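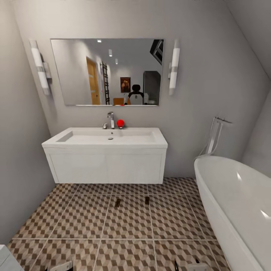
Right, week 3 with the Gosling sim kit from Potalach and I've finally got enough of an opinion to be annoying about it. Thread for anyone wondering if it's worth the money.

For the new people: I clean holiday flats and I've been teaching myself robot programming at night. I'm not buying a real arm till I know I can make a fake one behave. Gosling gives you a pile of rendered rooms and a robot to drive around in them.

The bathroom is my favourite. Floating vanity, big rectangular basin, and a little red ball sitting on the back ledge beside the tap. My job all week has been picking up that ball. It's harder than you'd think!

My best grasp script got it 40 times out of 100. The kitchen mug was way better, but a mug has a handle and doesn't want to roll into the sink.

Things I like: the mirror does proper reflections. You get the door, a ladder, an office chair, a whole other half of the room in there. My object detector was very keen on that chair, so I've learned a lot about mirrors this week, mostly at midnight.

Also the floor. Those tiles with the 3D cube pattern in brown and tan and white, the ones that make your eyes go funny? I turned the depth input off for one run to see how it'd cope on colour alone and oh boy. Depth went straight back on.

Things I don't like: the docs. The page on gripper settings stops halfway down and sends you to a forum post from May. Rūta Hunt answered me there within the hour (legend), but I shouldn't need Rūta to find out what units the grip force is in.

Loading is slow too. 4 minutes for the bathroom on my old laptop, so I put the kettle on every time I change something. I'm drinking a lot of tea.

Someone asked how it compares with Skumix. I only had the Skumix trial. Nicer menus, and the rooms felt a bit bare to me - plain walls, plain floor, everything matte. I'd rather practise with a shiny tub and a mirror, seeing as that's what I scrub all day.

Would I pay for it again? Yep, on the monthly plan. I'd hold off on the yearly one till they fix the docs.

Next up is getting the ball from the ledge into the basin on purpose. Will report back.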